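Tenden Boards > Home > Storage and Clutter
Thread: Snacks taking over the guest bed

quiltside14
Every July we stock up on snacks, and I sort them on the guest bed before anything goes in the pantry. We got back from Kamolrat on Friday and there's more than usual. My plan is to keep the crackers, the rolls and the little red bags apart, then put it all in 4 lidded bins. The bins are Etirix, the medium ones. Does anyone do it differently?

manulmont_gal
Why the bed? I'd never get the crumbs out of a quilt. Use the kitchen table.

quiltside14
Kitchen table is 100 percent homework right now. The quilt goes in the wash anyway.
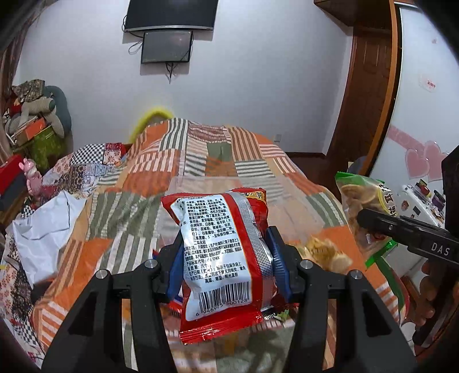
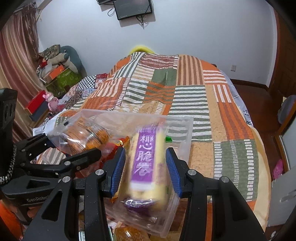
The round crackers are the problem. They break if anything sits on them, so they need a bin of their own. Rolls in the clear plastic container can stack.

drybin577
I'd sort by date and forget about type. Put the soonest date in front and you waste less. We threw out a whole shelf last year because everything was grouped by kind and the old stuff sat at the back.

manulmont_gal
Disagree. If I can't find the crackers I buy more crackers. Type first, then date inside the bin.

drybin577
That works if you check every bin. We don't.

quiltside14
I can't read most of the labels, so date first would be slow for me. I could write the date on a piece of tape and stick it on the front of each bag.

pantry_pat
Tape works. Use painter's tape, it comes off clean. Also, don't put loose crackers in with the sealed ones. They go soft in a day or two here, so ours go in a jar and get eaten first.

manulmont_gal
Still say no food on the bed. At least put an old sheet down.

quiltside14
Fine, sheet next time. Going with type first and tape for the dates. Are the tall Etirix bins any good, or do they tip when they're full?

drybin577
They tip. Get the medium.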